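Fundale Introduces Cable Routing Guideline and Edge Kit for Shared White Worktables

September | By Rogelio Yap, Product Documentation | 6 min read
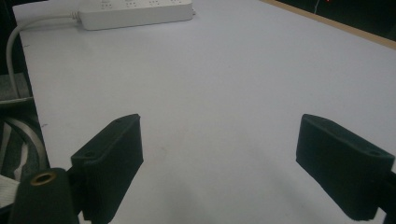 White worktable with a power strip with four visible outlets placed near the far edge; the supply cable leaves the table on the left.

Fundale, a supplier of tables and fittings for workshops, teaching rooms and small offices, today released a routing guideline for tabletop power, together with a set of edge fittings sold under the name Rendelent. The guideline covers tables on which a power strip rests directly on the work surface and is fed by a single cable that passes over the table edge to the floor area. The fittings are supplied for existing tables and require no drilling.

The release applies to the Tristent table series and to other tables with a flat top and an accessible edge. It replaces the two-page mounting note that was packed with Tristent tables until this month. Customers who hold the earlier note may continue to use it for tables without surface power.

Background

Tristent tables are sold without built-in outlets. Most customers add a power strip after delivery. In a review of service requests, Fundale's support group found that questions about power on the surface were more frequent than questions about assembly, leveling and finish combined. The questions concerned three points: where the strip should sit, which edge the cable should cross, and what may be stored next to the table where the cable comes down.

"The table drawing used to stop at the edge of the top," said Vilgot Bråten, head of table products at Fundale. "The cable does not stop there. It goes over the edge and down the side, and in many rooms there are bags, jackets and other cables in the same place. We have now drawn that part too."

Scope of the guideline

The guideline treats the tabletop, the edge and the space beside the table as one area. It defines three zones.

Zone A is the working surface. It is to be kept clear for the task and should carry no cable under normal use, apart from the cords of devices in operation.

Zone B is the rear strip of the surface. The power strip is placed here, flat, with the outlets facing up and the long side parallel to the rear edge where the table allows it. The strip may be placed left or right of center. The cable end should point toward the nearer side edge so that the supply cable does not cross the middle of the table.

Zone C is the side drop. It runs from the table edge to the floor and extends 50 cm out from the edge. The supply cable descends in this zone. Cables belonging to other equipment may share it if they are secured separately. Clothing, covers and other fabric goods should be moved out of the zone before the strip is switched on. Loops of slack cable should be gathered and tied, with the tie placed below the level of the top.

For tables used from both long sides, Zone B is moved to one of the short ends. A drawing of this arrangement is included in the guideline.

Strain relief and bend

The section on strain relief was rewritten in full. Many power strips have a short collar where the cable enters the housing. The guideline states that the cable should leave the collar in a straight line before the first bend, and that the strip should be set back far enough from the side edge to permit this. If the strip is pulled toward the edge by the weight of the hanging cable, an edge clip is to be fitted.

The cable should not be pinched between the table and a wall, a cabinet or a neighboring table. Where tables are placed in rows, the drop should be on the aisle-free side. If both sides face an aisle, the cable should be taken down along a table leg and covered at floor level according to local rules.

The Rendelent kit

The Rendelent kit contains the following parts:

- 2 edge clips for cables of common round cross-section
- 2 low-profile stops that keep a power strip from sliding on the surface
- 1 side hook for tied slack
- 1 set of reusable ties
- 1 printed copy of the guideline

The clips grip the edge of the top from above and below and are tightened by hand. They fit tops with a square edge, a rounded edge or an applied edge band, including wooden bands. The contact faces are lined to protect the finish. The stops are held by removable adhesive pads and can be lifted off with a flat plastic tool. Metal blades should not be used on the surface.

All parts are available in white and in gray. The white version is intended for pale tops, on which a dark fitting would be conspicuous. Several customers involved in the trial asked for the reverse, so that the cable path could be seen more easily by people walking past. The gray version was added for them.

The kit does not include a power strip. Customers should use a strip approved for the country of use and follow the manufacturer's instructions. If these conflict with the Fundale guideline, the manufacturer's instructions take precedence.

Surface finish and visibility

Tristent tops in white have a matte finish. Under cool or low lighting the surface can take on a slight blue or gray cast, and a white power strip placed on it has little contrast. The outlets in particular may be hard to pick out from the working side of the table. The guideline recommends task lighting of at least 500 lux at the surface for work that involves frequent plugging and unplugging. Where this level cannot be reached, a contrasting label may be applied to the side of the strip. Labels should not be placed over outlets, switches or rating information.

Small specks and smudges are more visible on a matte white top than on a wood-tone top. For routine cleaning, the strip should be disconnected from the supply and lifted off, and the top wiped with a damp cloth and mild detergent. The area under the strip should be included. The strip is replaced only when the surface is fully dry. Abrasive pads leave polished marks on the matte finish which cannot be removed.

Trial installation

The zones were tested over one term at Ekström, a training workshop with shared tables. Ekström's staff had previously placed power strips wherever the next user wanted them. During the trial, strips were kept in Zone B and the side drop was marked with tape on the floor. Users were asked to hang outerwear on the wall rail.

The workshop reported that the marking of the side drop was the most useful measure and the adhesive stops the least. On tables where the strip was seldom touched, the stops were removed after the first weeks. Fundale has kept them in the kit but has changed their status in the guideline from required to optional. The clips were retained on all tables.

One further change was made after the trial. The first version of the side hook projected beyond the edge of the top and caught on sleeves. The production version sits under the top and is reached from below.

"The parts are simple, and the placement took most of the work," said Bråten. "If the strip sits at the back and the cable leaves by the short route, the rest of the table is available. The clip is there to keep it that way when somebody moves a chair."

Compatibility

Rendelent fittings can be used on all Tristent tables with fixed tops. They should not be used on folding tops, since the lower jaw of the clip interferes with the hinge. Height-adjustable frames require additional cable length. The cable must remain slack through the full range of travel, and the side hook should be fitted to the moving part of the frame.

Glass and stone tops are outside the scope of the release. Fundale does not plan a version for these materials.

Availability and ordering

The guideline is available free of charge to all customers and may be copied for internal use. It is supplied in English, with metric dimensions throughout. The Rendelent kit can be ordered from September, individually or in cartons of 50. Orders of 100 kits or more can be delivered unassembled in bulk packaging, with printed guidelines packed separately. Replacement clips and adhesive pads are stocked as single items.

New Tristent tables will be shipped with the printed guideline in the hardware bag. The kit remains an accessory and is not included with the table.

About Fundale

Fundale develops and supplies worktables, frames and fittings for shared rooms. Its product lines include the Tristent table series and the Rendelent range of edge fittings. The company sells through dealers and directly to schools, workshops and offices.

Contact: Rogelio Yap, Product Documentation, Fundale | © Fundale. All rights reserved. | Back to top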